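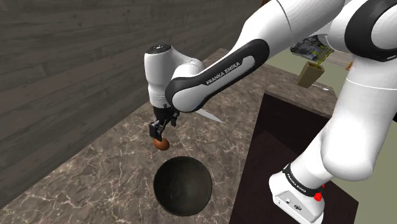
Seit September verbringe ich meine Abende damit, einem Roboterarm in einer simulierten Küche beizubringen, wie man ein Ei in eine Schüssel legt. Legt, wohlgemerkt, vom Aufschlagen sind wir noch weit entfernt. Meine Mutter hat am Telefon zweimal nachgefragt, ob ich das wirklich freiwillig mache, und ja, das tue ich, und zwar mit wachsender Begeisterung!

Angefangen hat es mit Neema Mwakyusa, mit der ich früher im selben Büro saß und die inzwischen an einem kleinen Projekt namens Mondance mitarbeitet. Sie suchten Leute, die von zu Hause aus Vorführungen aufnehmen: Man steuert den Arm aus der Ferne durch eine Aufgabe, alles wird mitgeschrieben, und aus vielen solchen Durchgängen lernt später das Modell. Ich hatte mir das wie ein Computerspiel vorgestellt. Nach dem ersten Abend tat mir der Nacken weh und ich hatte kein einziges brauchbares Ei abgeliefert.

Das Schwierige ist nämlich die Tiefe. Auf dem Bildschirm sieht man den Greifer schräg von oben und denkt, er stehe genau richtig, und dann schließt man die Finger und sie fassen daneben. Ich habe mir angewöhnt, vor dem Zugreifen einmal die Ansicht zu wechseln und erst dann die letzten Zentimeter abzusenken. Das kostet Zeit, aber die Aufnahmen sind viel ruhiger geworden. Und ruhig sollen sie sein, denn der Arm lernt ja auch mein Zögern mit - jedes kleine Zurückzucken, jedes Kreisen über der Schüssel, weil ich gerade nach meiner Teetasse geschielt habe.

Mwangi Waweru schaut sich unsere Durchgänge an und schreibt kurze Kommentare dazu. Unter meine Nummer 25 setzte er: »Schön gegriffen, aber warum der Umweg?« Ich habe mir die Aufnahme daraufhin noch einmal angesehen, und tatsächlich bin ich mit dem Ei einen weiten Bogen über die Arbeitsplatte gefahren, bevor ich zur Schüssel kam. So trage ich vermutlich auch in meiner eigenen Küche Eier herum. Seitdem achte ich beim Kochen auf meine Hände, was meine Familie ein wenig befremdlich findet.

Inzwischen bin ich bei 247 Durchgängen, die ganze Gruppe zusammen bei 1.069. Am liebsten sitze ich abends nach neun daran, wenn es im Haus still ist. Man kommt dann in so einen Rhythmus hinein: hinfahren, drehen, absenken, greifen, anheben, hinüber, noch ein Stück tiefer, loslassen. Beim Loslassen halte ich immer noch die Luft an. Ein gerechnetes Ei, ich weiß!

Neema meinte neulich, als Nächstes käme vielleicht eine Aufgabe mit zwei Eiern hintereinander dran. Ich habe sofort zugesagt und danach erst überlegt, was das für meinen Nacken bedeutet. Falls jemand von euch mit einer 3D-Maus arbeitet und damit gut zurechtkommt, schreibt mir bitte, welche Empfindlichkeit ihr eingestellt habt. Meine steht im Moment ganz niedrig, und für die langen Wege ist das doch recht mühsam.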